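Stinham's old Fragkou hall opens its doors to household finds

2023-06-28

After a long winter of planning and a good deal of coffee, the household reuse group Fuvar has settled into the old Fragkou hall in Stinham, and the neighbors seem very pleased to have it there. The idea is a simple one - people bring in the lamps, appliances and odds and ends they no longer need, and somebody else gets to take them home for a small sum.

Markos Nikolaidis, who has been looking after the move since December, says the hall won him over the moment he walked in, mostly because of the high ribbed ceiling and that lovely wooden staircase. "You come in for a lampshade and you end up standing there looking at the stairs," he said with a laugh.

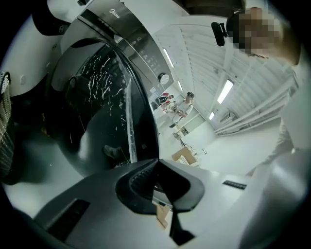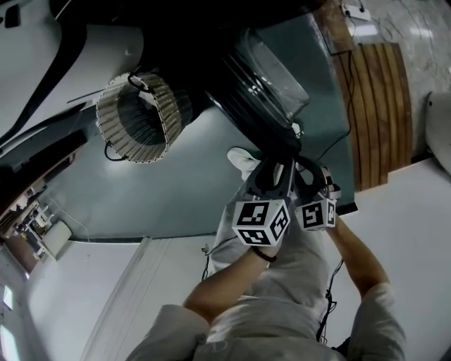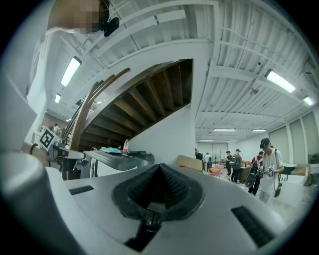 Fuvar took in 495 items over the spring, and 203 of them have already found new homes, from bedside lamps to a very heavy bread bin that took two people to lift. Larger things such as washing machines are listed separately, and buyers are asked to arrange their own ride home for those, although Eirini Kokkinos at the front desk is happy to pass along the number of a neighbor with a van.

The group would especially like more small kitchen things and reading lamps, which tend to go quickly (the last batch of 43 was gone in 7 days!). Clothing and mattresses can't be taken for now, as there simply isn't the space to store them properly.

The hall is on Ernard Street, right across from the bakery, and donations can be left at the side door any morning before noon. Please ring the bell and wait for an answer before leaving anything on the step.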